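I came back from lunch in February, sat down with a coffee and read our house rules for the bedroom bay from top to bottom. All of them! Kausar Bhutto wrote the first version when she joined Sinora, and since then everybody has stuck something on the end, so you get a rule on pillow corners right next to a rule on who locks the door.

So I've been trimming. My own favorite is still the very first one: check your grippers before you walk up to anything. Both lights on, both jaws open, nothing in them, and then you stand still for a count of 2 before you start. People skip the standing still. I skipped it for ages, and Jui-lin Peng (who has to sort through everything we record) was very patient with me until she wasn't.

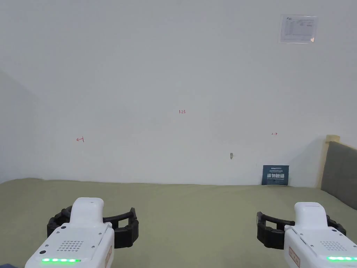 Both lights green, jaws open, ready to go.

The second rule I kept is about signs. If a sign says please do not touch, that goes for the grippers too, and for your elbow, and for the corner of a duvet you're shaking out with a bit too much enthusiasm. Same with marks on the walls. Don't wipe them, don't add to them, and if you think one is wrong, go ask Aiguo Cui first.

Then there's bedding, which has more rules than everything else put together. Pillows get picked up by a corner, and you pull slowly so the cloth goes tight before the weight comes off the bed. Kenji Boateng likes to grab from the middle, and we've argued over it so many times that I've given the middle grab its own line (allowed, but say so in the log). Small stuff on the mattress is a separate question. My draft says clear it or log it, your pick, as long as you do one of them.
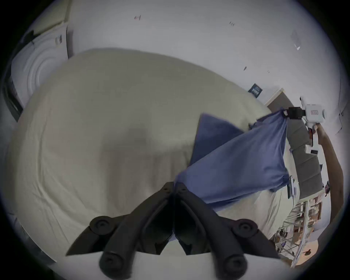
Otulura Project, Home Tasks Team

I had a long back-and-forth with Oi-ling Tsao over session length. She wanted 4 takes and a break, I wanted a plain time limit, and we ended up with her version because it's easier to remember when your arms are tired. The old sheet said 9 takes, and I'd love to know who could do that and still have a steady wrist at the end of it!

The other thing we changed is the starting state. It used to say "bed ready," and everyone read that differently. Now you write down what's on the mattress and what isn't: sheet or no sheet, duvet or no duvet, any loose cloth and which side it's on. 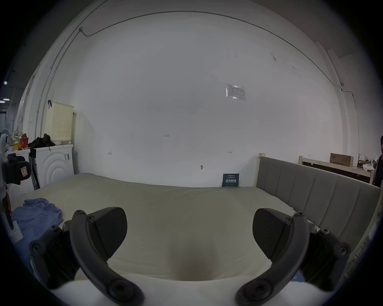 It does slow you down at first, I'll admit. You get used to it, though, and Jui-lin says she sends me far fewer questions now, so I'm calling it a win. I still need to write the part on people standing at the edge of the room. My feeling is that they can stay if they keep still and it goes in the log, but Kausar wants a line on the floor and I can see her point.

If you were on the Lanen job with us and remember how we worded it there, send it over. I have the first page and can't find the second.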